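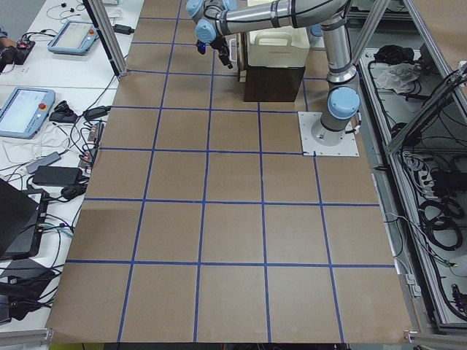

Robot arm over a taped grid on brown paper, with a container and a wooden box standing on the work surface.

Calley is a motion planning and cell-mapping program for small robot arms. It was written at Vusmont by Noémie Leclerc and is best known as the planning half of the Ellova toolkit, the other half being a logging tool that most users switch off. Calley treats the work surface as a set of named cells, and lets an operator send the arm to "C4" instead of to a string of coordinates in meters. The resemblance to the board game Battleship has been pointed out to the author many times.

Origins

The first version was a single script of 110 lines, written to settle an argument over whether the arm was missing its targets or the targets were being measured badly. Both were true. Leclerc kept the script, added a map file, and renamed it after a street she used to live on. An early plan to call it GridPlan was dropped when three other programs of that name were found, one of them for parking lots.

How it works

Calley keeps a map that ties each cell to a point in the arm's base frame. The cells do not have to be equal in size, or even especially square, as long as their corners have been entered. During setup the arm is jogged by hand from the teach pendant to a handful of corners, and the software fits a flat plane to them and fills in the rest. If the fit is poor it prints the warning "surface may not be flat," which users tend to read as a comment on the software until they put a level on the table.

Planning is done in two passes. The first picks a path over the cells at a fixed safe height. The second checks the whole arm, link by link, against a list of keep-out boxes. Early releases checked only the gripper. This gave very tidy paths for the fingers and left the forearm to fend for itself, a policy that lasted until version 5.

Keep-out boxes are typed in by hand. Calley can also take them from a camera through an add-on called Dinu, which looks for anything standing above the plane and draws a box around it. Dinu is cautious. It treats shadows as solid, and will plan a long and stately detour around one.

Tape and calibration

The map file stores positions to a tenth of a millimeter. Tape is seldom laid to that standard, and paper can shift under it. The manual advises checking the corners again at the start of each session, and gives this advice 7 times. Error 3875, "cell not where expected," is the one most often reported by new users.

Limits

Calley has no notion of time, so it cannot plan around anything that moves, people included. Stopping the arm is left to the controller and the emergency stop button. It does not plan grasps either: the gripper is delivered to a cell, pointing down, and what happens next is another program's problem.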